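Sorting out the workroom, part two

I said in the last post that I'd write about the workroom again once the surfaces were done, and it has taken me until November to get to it. Anyone who only comes here for the garden can skip this one. The tomatoes are in, and I'll get to them next time.

The room is at the back of the building on Arellano Street. I share it with Dayana Cisneros, and between the two of us we had let it get to the stage where you had to move three things to put one thing down. Most of it was small stuff. Tape, offcuts, cable ties, two sets of drill bits with the same sizes missing, and a biscuit tin of screws that neither of us would own up to.

We started with the boards. I'd been putting them off, as the gaps between them hold everything you drop. A bench brush does nothing except push the dust further along. I used an old paintbrush with the bristles cut down to a stub, worked along each gap, and had the vacuum hose in the other hand. It took most of a morning. Then a damp cloth, wrung out hard, and a dry one straight after.

There was a discussion over whether to oil them. Dayana was for it, I wasn't. Oil looks good for a month and then you set paper down on it and the paper comes up with a mark. We tested a patch with the stuff I had left over from the back steps and it went a shade of orange that neither of us liked, so I sanded the patch back and that was the end of the discussion. They've stayed as they were, and I prefer the pale colour anyway. You can find a dropped black screw on it.

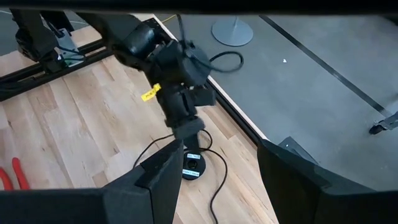
Narrow boards in blond and tan, grey floor beyond.

I'd forgotten how much the colour changes from one board to the next. When the place was full of clutter it all read as one beige thing. If you ever have to replace a single board, my advice is to take an old one with you to the yard and hold it against everything they've got. I went out to Trutside for some spare lengths two years ago with nothing but a picture in my head, and came home with timber that was nearly pink. It's now the shelf over my laundry trough.

The floor was easier. Grey floors are forgiving and you can get away with sweeping one for a long time before it looks bad. I mopped it twice with plain warm water and a bit of dish soap. The first bucket was disgusting. There were a few spots of old glue that I took off with a plastic scraper, lying on my side with a torch, and one that I left where it was after twenty minutes of swearing at it.

Then the sorting. We did it the boring way, by tipping everything out and making piles. The rule was that if neither of us had used a thing since we moved in, it had to be argued for. I argued for a brass hinge and lost. Dayana argued for a box of odd castors and won, and I've since used two of them, so I suppose that's fair.

For storage we bought 9 of the Trundico crates, the lidded ones, from the Sarnska place beside the tyre shop. They had a better price if you took 11, but I couldn't see where the extra two would go, and I've been caught like that before. The crates are all right. The lids are a bit stiff and one handle had a rough edge I had to file down. They stack properly, which the last lot didn't.

Labels were the next argument. I write on masking tape with a marker. Dayana has a label maker and puts the date on things. We've ended up with both systems and it doesn't seem to matter, although there's a crate with "MISC" on one end and "Fixings, assorted" on the other.
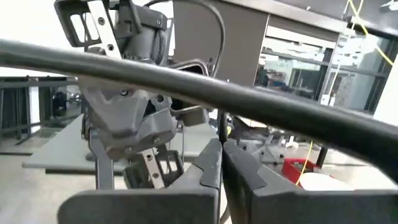
Shelving is the part I'd do differently. I measured the crates and I measured the wall, and I didn't think enough about getting in and out with a full crate in my arms. Solid shelves were on my list at the start, the kind with a lip at the front, and I'm glad I talked myself out of those. A dark metal rack with horizontal bars, against a pale wall, doesn't close the room in the way a big cupboard would, and you can see at once what's been shoved in there. It also stops you from putting loose small things down on a shelf and calling them put away. The lighter grey tabletop makes sense to me for the same reason as the pale boards. Dirt shows on it, so it gets wiped.

My other regret is not dealing with cables first. I left them until the end and then had to shift things I'd already cleaned behind. Do them at the start. We kept the long ones that were in good condition and coiled them with a strip of hook-and-loop at two points, and anything with a nick in the outer sleeve went in a bag for the e-waste drop-off. I had a lot of cables for things I no longer own, including one for a printer I gave to my brother-in-law, who has been asking for it ever since. He has it now.

Spending so far, for those who asked: the crates, a new mop head, two rolls of hook-and-loop, sandpaper, and lunch for both of us on the long day. I haven't added in the key. The lock on the hall cupboard had to be replaced and the new key is stamped 1009, the same number as my old locker at the pool, so at least I can pick it out on the ring.

Still to do: the light over the door, which buzzes, and the window latch. I also want hooks somewhere for brooms, so they stop sliding down and ending up across the doorway. Dayana wants a second bin. We had one bin for everything and it was always full of cardboard by mid-afternoon, with people's apple cores sitting on top of it.

If anyone has a good way of getting old contact glue off a painted floor without taking the paint with it, leave a comment. I've tried eucalyptus oil and it softened the top of it and made the whole room smell like a cough lolly until the next morning.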